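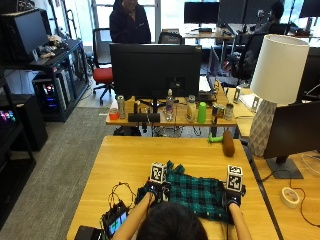 Lecture 7: Learning cloth folding from hand demonstrations

Reading for this week: the Draltside report, sections 2 and 4. Section 3 covers the glove electronics and can be skipped unless you plan to use them for your project.

1. The problem

We want a two-arm robot to flatten and fold a piece of cloth. The usual way to get training data is teleoperation: a person drives the robot, and we record the joint angles and the camera view. This works well for picking up rigid things. It works badly for cloth. The operator can't feel the fabric, so grasps slip or pick up two layers, and a fold that takes seconds by hand can take minutes through the robot.

The method in this lecture drops the robot from the recording step. A person does the task with their own hands while wearing sensor gloves, and a fixed camera watches the workspace. Afterward the hand motion is converted into gripper motion and a policy is trained on the result. The Draltside group calls the pipeline Jakab, and we will use that name too.

2. What is recorded

Each glove gives finger bend. It does not tell us where the hand is in the room. For that, each glove has a cube on top with printed fiducial markers on its faces. The camera finds the markers and solves for the pose of the cube. One visible face is enough for a pose, but with two faces the estimate is much steadier. A single flat marker seen at a steep angle can flip between two solutions, and that is the main reason for using a cube.

For every time step we store:

Camera image
Cube pose, left and right (position and rotation)
Finger bend, left and right
A validity flag for each hand

The flag is set to zero when no face of that cube was found. Short gaps are filled by interpolation. If a gap is longer than 18 time steps, the demonstration is split there and both parts are kept only if each contains a full grasp and release.

3. From hand to gripper

A hand has many joints and a parallel gripper has one. The mapping is simple on purpose. Take the thumb and index finger only, compute the distance between the two fingertips from the bend values, and use it as the gripper opening. The other fingers are ignored.

The fixed offset from cube to fingertips is found once per session. The wearer touches a known point on the table with thumb and index finger together, from several directions, and we solve for the offset by least squares. If the glove shifts on the hand later, the offset is wrong and nothing in the data will say so. Repeat the touch at the end of the session and compare.

Two things people do with cloth have no gripper equivalent:

Pressing. A flat hand holds the fabric still while the other hand pulls. We map this to a closed gripper held at table height, which covers a much smaller area.
Smoothing. A flat hand sweeps across the fabric. The mapped motion often drags the cloth. In the Natitz data set, smoothing segments are labeled and left out of training.

4. The policy

Input is one camera image plus the current pose and opening of both grippers. Output is the next block of target poses and openings. The network is trained to copy the converted demonstrations with a plain squared error loss.

There is a gap between training and use that you should be able to explain: the training images show gloved human hands, and at run time the camera sees robot arms. Jakab handles this by masking. Everything above the wrist is painted gray in both cases, and so is the hand or gripper itself. The policy sees the cloth and gets the gripper positions as numbers. The cost is that the mask also hides the piece of cloth nearest the fingers.

5. Results

The Natitz set has 2049 demonstrations after splitting and filtering. The test task is to fold a cloth in half from a wrinkled start. A trial counts as a success if the corners line up and no layer is folded under.

Trained on hand demonstrations only: 60 percent
Trained on hand demonstrations plus a small set of teleoperated ones: 70 percent

Most failures in both rows come at the first grasp. The gripper closes just above the fabric, or catches a wrinkle in place of the corner. Once two corners are held, the rest of the fold usually goes through.

Patterned cloth did better than plain cloth. The report suggests that lines in the pattern make wrinkles easier to pick out, but it has no test that separates this from fabric weight – the plain cloths were also thinner.

6. For the lab

We will use the Grararitz loader for the recordings. Poses are in meters, in the table frame, with z pointing up. Rotations are quaternions with the scalar part last, so check this before using your own code from Lecture 4.

Plot the height of both cubes over one demonstration and mark the grasps by hand. Then compute grasps from the fingertip distance with a fixed threshold and compare. Bring both plots to the next session, along with the threshold you chose.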